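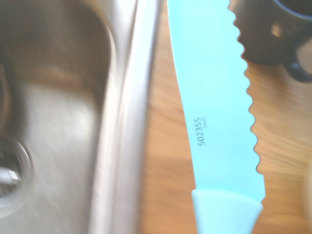
How many demonstrations does the arm need before it can pick a knife off a worktop?
For a single knife on a clear stretch of wood, plan on 30. With other crockery close by, we train on 206.

The steps below cover recording by remote control with the Plotton hand controller and the Inga recorder. Guiding the arm by hand uses the same settings, apart from step 3.

1. Start Inga and check that the wrist view and the side view are both live. If either has stalled, restart the recorder before going on.

2. Move the arm to its home pose and open the fingers fully.

3. Set the controller scale to half. Full scale is too coarse for thin objects.

4. Place the knife flat. Change its angle and its distance from the sink between episodes, and leave the mugs and bowl in varied positions.

5. Press record, then approach from above. Line the fingers up with the handle in the wrist view and keep the approach slow over the last few centimetres.

6. Close, lift straight up and pause before moving sideways. The pause gives the trainer a clear boundary between grasp and transfer.

7. Stop the recording and mark the episode as keep or discard.

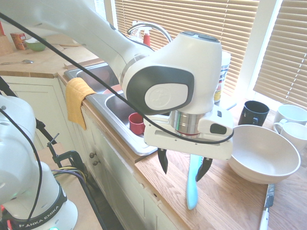

Gripper and light blue knife at the worktop, blade tip on the wood.

Discard any episode in which the blade drags along the wood or the fingers touch the sink rim. A slow episode can be kept. Of 272 episodes in the Groso set, 212 passed this check, and six more were dropped for missing wrist data.

Export with the default settings. Older files, recorded before October, need converting first; Gladys Urrego's script for this is in the Kusitar tools folder.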